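Fantasy league strategy, session 4 — waiver budgets
S. Mallet, notes typed up fast, slides to follow

Recap: last time = draft order, snake vs auction. Today = what you do with your free agent money once the season starts.

**Blind bidding, basics**
- everyone gets the same budget, has to last all year
- bids are secret, highest wins, you pay what you bid
- ties go to worse record (check your own league, some do it by waiver order)

Big mistake = saving it. Money left over in the last week is worth nothing. A starter you add in week 2 helps you all season, same player in week 12 gives you a few games at best.

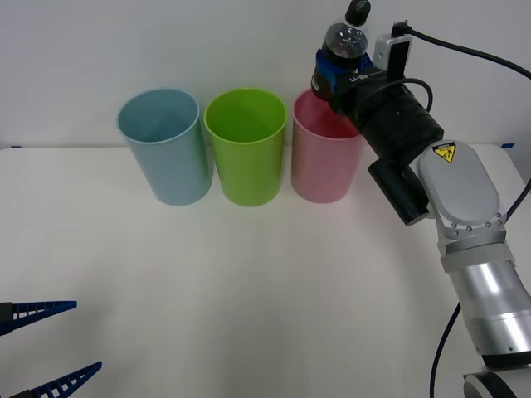
So spend early, but on roles. Snaps and targets first, touchdowns last. A backup who scores twice on 4 touches is a trap — let someone else overpay.

**Bid sizing** (percent of the budget you have LEFT, not the starting one)
- new every-week starter: 30 or more
- bye week fill-in: 2
- kicker, defense: minimum bid, always

Use odd numbers. People love round bids, so one dollar over a round number wins alot of ties.

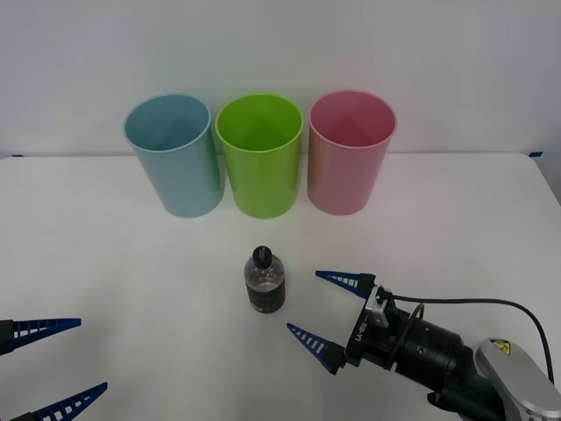
Also look at who you're bidding against. If the Bremgate team already has three good tight ends they probably wont chase a fourth. Write down every winning bid in your league, patterns show up by midseason.

**Homework**
Read the Bratonthorpe league bid log. Pick 4 bids you think were too high, one line each on why. Due first class in May.

Next: trades, and when to say no to one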